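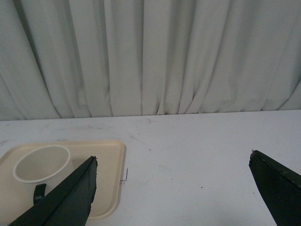 Curtain Care and Fitting: Frequently Asked Questions

Wistden Soft Furnishings, Jastdale workroom

Measuring

Where do I measure from?
Measure from the point where the curtain hangs, which on a track is the eye of the glider and on a pole is the underside of the ring. Do not measure from the top of the pole. Use a steel tape. Cloth tapes stretch with age and can be out by half an inch over a full drop.

How wide should the fabric be in relation to the track?
Multiply the track width by the fullness ratio for the heading. Pencil pleat takes 2 to 2.5 times. Wave headings take 2 on standard glider spacing. Pinch pleat is made to a fixed width, so we need the exact track length, plus the overlap and the returns if there are any. Below 1.5 times, any gathered heading looks flat when closed.

Do you need the window size as well?
No. The track or pole size is enough. If the track is not fitted yet, allow 6 to 8 inches past the opening on each side so the curtains can stack clear of the glass.

My floor is not level. Which drop do I give?
Take the drop at the left, center and right and enter all three on the order form. We cut to the shortest unless you tell us otherwise. If the difference is more than an inch, call the workroom before ordering. We can taper a hem, but a tapered hem cannot be returned.

Fabric and lining

What is the difference between Skallar and Rivadeneyra?
Skallar is a plain-weave polyester with a matte face. It is inherently flame retardant and washes at home. Rivadeneyra is a linen and viscose blend, heavier in the hand, and must be dry cleaned. Both are woven 55 inches wide.

How much will the fabric shrink?
Skallar moves less than 1 percent. Rivadeneyra can move up to 3 percent at the first cleaning, mostly in length. We make Rivadeneyra curtains with a double 4-inch hem so there is material to let down.

Which lining blocks the most light?
Three-pass blackout. It adds weight, so check the load rating of your track first. Light will still enter at the sides and top of any curtain that has no returns. Dim-out lining is softer and drapes better, and is enough for most bedrooms.

Can I add lining later?
Yes, if the heading tape has a lining pocket. Detachable linings hook onto the same gliders. Wave curtains cannot take a detachable lining.

Hanging and dressing

The pleats splay out at the bottom. Is this a fault?
Usually not. Fabric leaves the workroom folded and holds some of that memory. Draw the curtains fully open, run each fold down by hand from heading to hem, and tie loosely in three places with strips of spare fabric. Leave the ties on for 7 days. Heavy interlined curtains may need longer.

Should I press or steam them?
Steam from the back, with the curtain hanging and the steamer head an inch off the cloth. Do not touch blackout lining with a hot plate. The coating softens and will mark.

Should the hem touch the floor?
That is a matter of preference. Half an inch clear is the easiest to keep clean. A curtain that just touches needs an accurate drop and a level floor. For a sill-length curtain, allow half an inch above the sill, or 4 inches below it.

Washing

How do I wash Skallar?
Remove all hooks and release the heading cords. Cool wash, gentle cycle, half load, mild detergent, no softener. Hang while still damp. Re-gather the heading once dry. Do not cut the cords.

How often?
Once a year suits most rooms. Vacuum monthly with the brush attachment, top to bottom.

Orders

How long does an order take?
Unlined curtains take 13 working days from receipt of final measurements. Lined and interlined curtains take 21. The workroom closes for stock count in March, and orders placed just before then will run later.

Is there a maximum size?
The cutting table takes a finished drop of up to 13 feet. Longer drops are quoted separately - send a sketch with the ceiling height and access details.

Who do I contact about a problem with a finished pair?
Write to Ayodele Eze in the workroom with your order number and a note of which curtain is affected, left or right as seen from inside the room. Leave the curtains hanging until you have a reply.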